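The magnet at Hostholm took 14 hours to come up to field, and Merrick slept through most of it on a cot in the corridor. By February he had run the Peronel sample 30 times. Each spectrum showed the same small peak where the theory had none. He wrote the shift in his notebook and went to find coffee.

The grant report was due at Nislow in the morning. He left the peak in.

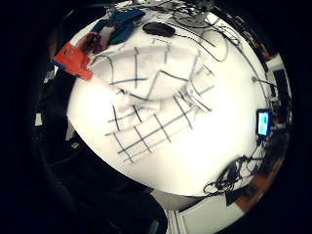
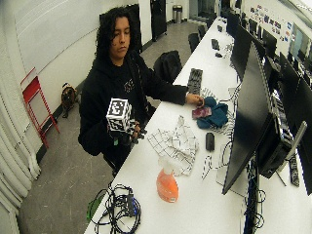 Ánh Diệp wrote back before noon that the peak was probably solvent, and that he should run it again at 900 megahertz before he told anyone else.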